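Pement Tabletop Objects, data card

Version 2, 2023-04-10
Maintainer: Annick Hiebert
Labels and review: Vernon Wong, Lucie Tremblay

Contents

The set holds 652 recordings of small household objects being placed in or taken out of a shallow tray. Each recording has one color video, one text file with the task sentence, and one object list. Videos are stored at 10 frames per second. Object names are lowercase and singular.

The tray stays near the center of the table in every recording. Starting positions of the objects were changed between recordings.

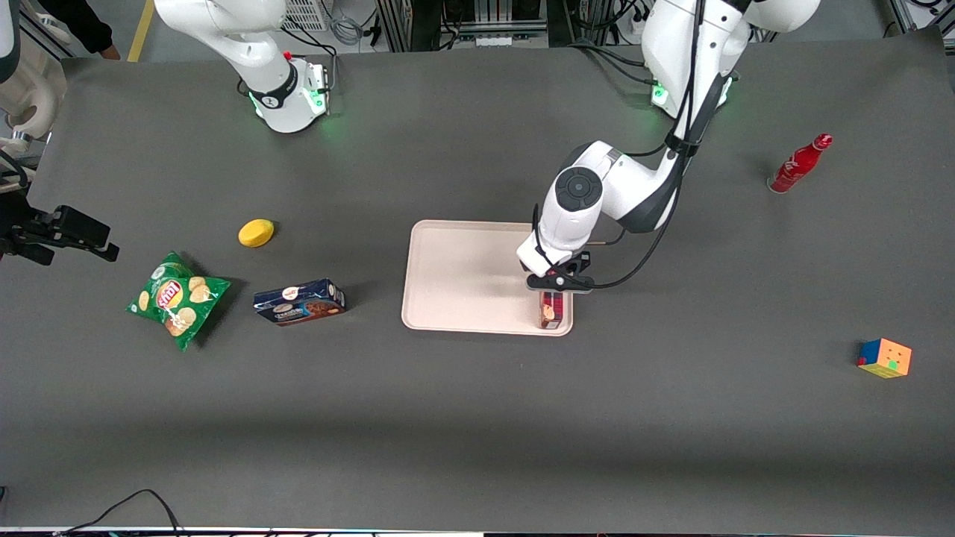
Tray with small labeled box; yellow sponge on the table to the left.

Object names

Use "tray" for the flat container with the raised rim. Use "box" for any closed carton, whatever its label. "Sponge" covers all shapes and colors. Color goes in its own field, one word where possible. Label text on packaging was not transcribed.

An object counts as "in tray" when its whole base is inside the rim. Objects resting on the rim are marked "partial".

Splits

The test split has 210 recordings and the rest are for training. No task sentence appears in both.

Known issues

In 10 training recordings the object list is out of order. The fix is planned for July. Shadows on the dark tabletop can hide small dark items.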